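To: handheld-practice list
From: Working Group Secretariat, Fliltirance
Date: 19 October 2026
Subject: Re: [handheld-practice] Draft 4, garment folding in homes: comments on sections 3 and 6

Members of the list,

The Secretariat thanks the Nundberg site for its comments on Draft 4 of the practice rules for recording household tasks with hand-held grippers. The comments are quoted in part, with replies after each. Members who have already sent remarks on section 5 (storage and transfer) will receive a separate message.

On 11 comments received from Nundberg, the editors have accepted seven without change. Those are marked in the working copy and are not repeated in this message.

Nundberg wrote:

> Section 3.2 says that the work surface "shall be plain and of one color."
> Our operators work in lived-in homes, and the surface for folding is
> nearly always a bed. We do not think it is reasonable to ask a household
> to change its sheets to suit a recording. We also believe that a rule of
> this kind would work against the purpose of the collection, as the
> robots that learn from it will meet printed sheets every day. We ask
> that 3.2 be removed or made a recommendation for calibration takes only.

The editors agree. Section 3.2 was carried over from the bench-top rules and was never reviewed for bedrooms. The new text will read: "The surface normally used by the household for the task should be used. Patterned bedding is acceptable. The garment should differ enough from the surface that its outline can be followed by a reviewer." A dark garment on a light printed sheet meets this wording.

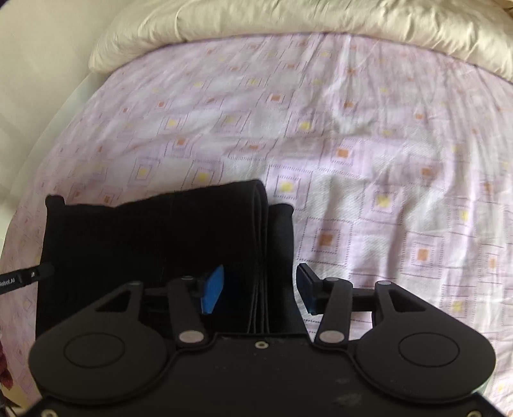 Fig. 1. Folded black garment on a printed sheet, with the layered edge between the fingertip pads.

The editors would draw attention to one further point under the same section. Where a garment is folded over on itself, reviewers need to see the stacked edges in order to mark which layer is being held. Operators should bring the gripper in so that the fold lies between the pads and is not hidden behind the body of the tool for the whole of the approach. Part of the garment will always pass out of view under the tool, and this alone is no ground for rejecting a take.

Nundberg wrote:

> Section 3.5 on cables is not clear to us. It says cables "shall be kept
> out of the work area" but the work area is not defined. On a bed, the
> work area could be taken to mean the whole mattress.

This is a fair objection. Work area will be defined in section 2 as the space taken up by the garment at its fullest spread during the task, plus a margin on each side. The size of the margin is still open. Tang has proposed a hand's width, and the Dradoldale site has asked for a fixed measurement. Views are invited. Whatever margin is chosen, a cable that crosses into the work area during a take is to be logged by the operator, and the take kept. It is for the reviewer to decide whether the cable affected the handling of the cloth.

Nundberg wrote:

> Our main concern is section 6.1, bare hands. As drafted, any take in
> which a hand touches the garment is to be discarded. Trousers cannot
> always be squared up with two grippers. The legs twist, the cloth at the
> crotch bunches, and the operator reaches in. Under the present draft we
> would lose 70 of the takes in our last batch, many of them good ones.

The Secretariat has discussed this at length with the editors. The purpose of 6.1 was to prevent recordings in which the tool is present but the hand does the work. The rule as drafted goes too far. The proposed replacement has three parts:

6.1(a) A hand may touch the garment during a take. Each contact shall be marked with a start time and an end time.

6.1(b) A marked contact shall be labeled by type: pressing, tucking, pulling, or holding. If the reviewer cannot tell which, the label "unclear" shall be used. Motion blur is a common cause and the reviewer should not guess.

6.1(c) A take in which the final fold is made by hand shall be kept in a separate set and shall not be counted toward the site total.

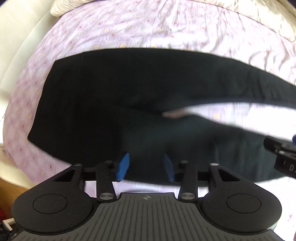
Does a take with one short hand contact still count toward the site total?
It counts, provided the contact is marked and labeled and the final fold is made with the grippers.

Sites are reminded that the total of 1,000 accepted takes per site is a ceiling for this round. Nothing is gained by sending more, and the review load falls on all of us.

Nundberg also asked whether takes recorded under Draft 3 must be relabeled. They need not be. Draft 3 takes will carry their own version mark in the index, and anyone using the set can filter on it. A site that wishes to relabel older material may do so, but should tell the Secretariat first so that two versions of the same batch are not in circulation.

Two items remain open and will go to the December meeting: the cable margin described earlier, and the request from Dradoldale to add bed linen itself as a garment class. Written positions on either should be sent to the list and kept to one page. Please keep the section number in the subject line, as replies without it have been filed in the wrong thread more than once.

The revised text of sections 2, 3 and 6 will be posted to the shared folder when the editors have finished numbering. Until then, sites should continue to work under Draft 4 and should hold, without discarding, any take that would fail 6.1 as it now stands.

For the Secretariat,
Fliltirance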